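How to Clear Plastic Packaging Off a Work Table

Every November the same advice goes around: flatten your bags, fold them into neat triangles, keep them in a drawer forever. I tried the triangles. I don't recommend the triangles.
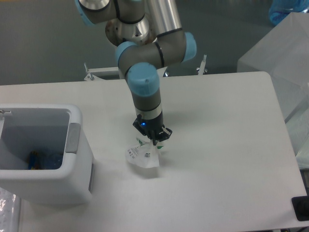 What I do now takes less effort, and I'm still not convinced all of it matters.

What you need

A clear table, a bin with an open top, and scissors if the bag has tape on it. The Nolum guide wants 16 sorting pouches. Skip them.

Steps

1. Put the bin on the table, off to one side. People swear by keeping it on the floor. I miss the floor bin half the time.

2. Feel through the bag before you toss it. Crumpled plastic hides screws, clips and little metal bits, and you will want those back.

3. Read the label if you can. The print is often tiny. If it names a plastic type, look it up on your own town's list. Stunbridge takes clean film at the store drop-off and Sorkthorpe doesn't take it at all, whatever the arrows on the bag suggest.

4. Pick the bag up from the middle, so it hangs in a peak, and shake it over the table. Crumbs and loose parts drop where you can see them.

5. Squeeze the air out and drop it in. Folding is optional. I timed it once and saved no space worth mentioning.

6. Empty the bin when it's full. A weekly schedule sounds nice, but mine lasted 2 weeks.

Should you keep any?

Keep a couple of big ones for wrapping breakables. "Just in case" is how I ended up with a closet I couldn't shut.

Bags with food residue go in the trash. Rinsing them is supposed to help, but mine never dried properly and the drop-off wants them dry.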